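Tretoreo Linen Services – Support Ticket
Subject: Color transfer on pink and orange cloths, Komier account
Opened: April 10, 2018
Handled by: Nokuthula Du Plessis, Textile Care Desk
Status: Closed

Reported issue
The customer states that pink cloths from the latest delivery were returned with faint orange marks along the hems. The load was washed with Flirnon liquid detergent on the warm setting. The customer requests replacement of 300 pieces and asks whether the remaining stock may be used.

Initial response
The customer was advised to stop washing mixed colors and to set aside all marked pieces unwashed. Tumble drying was to be avoided, as heat can set loose dye. A copy of the wash settings was requested.

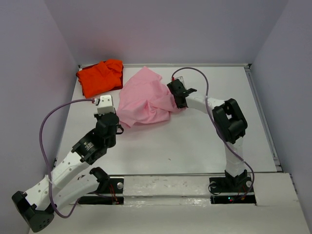

Orange and pink cloths on a white tabletop.

Findings
The wash settings show that orange and pink pieces were processed together, although the care sheet calls for separate loads during the first 4 washes. Water hardness at the site was within the accepted range. The dosing pump, a Zeman unit, was delivering the correct amount of detergent. No fault was found with the machine.

A rub test with a damp white cloth produced light orange transfer from two of the new pieces. Pieces from the June batch gave no transfer under the same test.

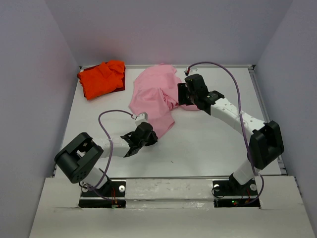

The customer was then asked to rewash the marked pieces in cold water, without softener, and to remove them promptly at the end of the cycle. Bleach was not recommended – it weakens the hem thread and voids the replacement terms.

Resolution
The customer reported that the marks had cleared on most pieces after 2 cold washes. Credit was approved for the remainder. The order of 500 pieces now on hold will ship with a revised care sheet attached to each carton.

Further questions should be sent to the Textile Care Desk under the same ticket.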